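Robot Teaching Lab, Handout 3: Recording Demonstrations by Remote Control
Course lead: Lies Van Leeuwen. Lab sessions: Tayla Donnelly
Revised August 12, 2023

Read this before you come to the lab. The first two handouts covered homing the arms and checking the emergency stop, and you need to have both signed off before Tayla will let you record anything.

1. Two ways to show a task

There are two common ways to show a robot arm what to do. In hand guiding, you take hold of the arm itself and move it through the motion while the joints are free. In remote control, you move a separate pair of handles and the arms on the table copy you. Both produce the same kind of record: joint angles, gripper opening and camera images, all with time stamps.

Hand guiding is easy to learn and gives you a good feel for weight and contact. Its weak point is that your hands and sleeves end up in the camera images, and the robot will not have hands and sleeves in its images when it runs alone. It is also awkward with two arms. For those reasons we use remote control for all graded recordings. You will do one short hand-guiding exercise in the first session so you can compare the two.

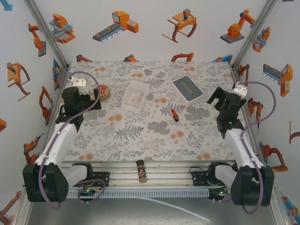 The handles in our lab are the Bonholm pair. They have the same joint layout as the arms, so if your elbow handle is up, the robot's elbow is up. Squeeze the trigger to close the gripper. There is no force feedback, and most students squeeze too hard for the first few sessions. Watch the fingers on the monitor and stop squeezing when they stop moving.

2. What counts as one episode

An episode is one complete attempt at one task, from the rest position back to the rest position. Press the left pedal to start and the right pedal to stop. If you press the right pedal twice, the episode is marked as bad and kept in a separate folder. Mark it bad if:

the object leaves the table
you bump the enclosure wall
you forget which task you are doing
the handles lose sync and an arm jumps

A slow episode is fine. So is a fumbled grasp that you recover from, and we want some of those in the set. A policy trained only on perfect grasps has never seen what to do after a miss.

Each pair of students records 145 episodes over the term. The full class set from last year came to 585 good episodes — enough to train the small policy we use in week 8, but thin for anything with two hands.

3. Using the wrist views

The recording screen shows a fixed view of the table and a view from each wrist. Beginners look only at the fixed view. It is good for planning the reach, but it is poor for judging the last bit of distance to an object. Once the gripper is over the table, move your eyes to the wrist view for that arm.

Round objects need the most care. Approach so that the object sits between the two fingertips in the wrist view before you lower the arm. If it is off to one side, correct while you are still high. Correcting low down pushes the object away and teaches the robot to push.
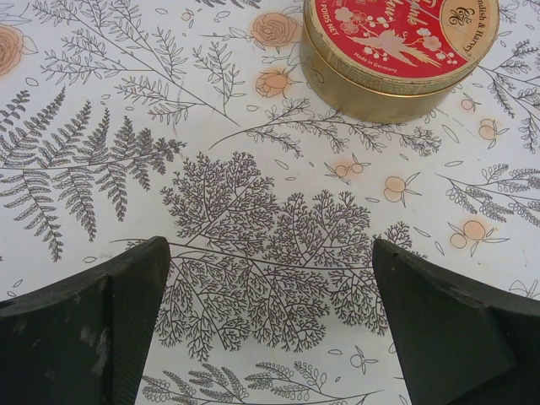

Figure 2. Wrist view with the red-lidded tin ahead of the open fingers.

Patterned cloth makes this harder for the network as well as for you. We use it on purpose in the second half of the course. The Skornberg set, which you will download for the homework, was recorded on a plain gray mat, and part of your report is to say how a policy trained on it behaves over a busy print.

4. Boxes and trays

Open containers are grasped by the rim or pushed from the side, and you should pick one method per task and keep to it. If half of your episodes grasp the rim and half push, the trained policy tends to hover between the two and do neither. Write the method in the task line before you start.

With a rim grasp, turn the wrist so that one finger goes inside the container and the other stays outside. Line up in the wrist view, then lower slowly. Our grippers have no touch sensing, so contact has to be judged by eye.
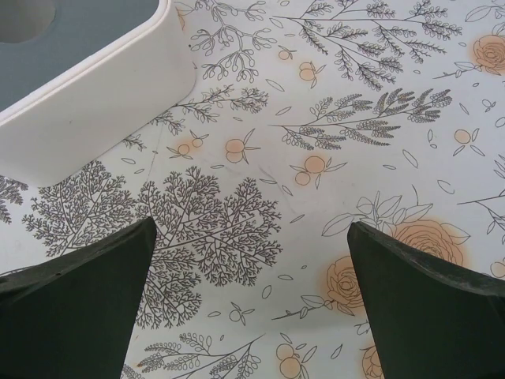 Figure 3. Wrist view with the white box at upper left and both fingers well apart.

5. Resetting the table

After each episode, one student resets the objects while the other stays at the handles with both arms in the rest position. Change the starting positions every time — a few inches and a different angle is enough. Swap roles after 16 episodes. Tired operators make jerky recordings, and the jerks show up in training.

6. Before next week

Read the Verschueren notes on time alignment, sections 1 and 2. Install Zasonness on your laptop and open one of your own episodes in it. Find the frame where the gripper first closes and write down its time stamp from each camera. Bring the numbers with you. If they disagree by more than 3 frames, tell Tayla before you record again.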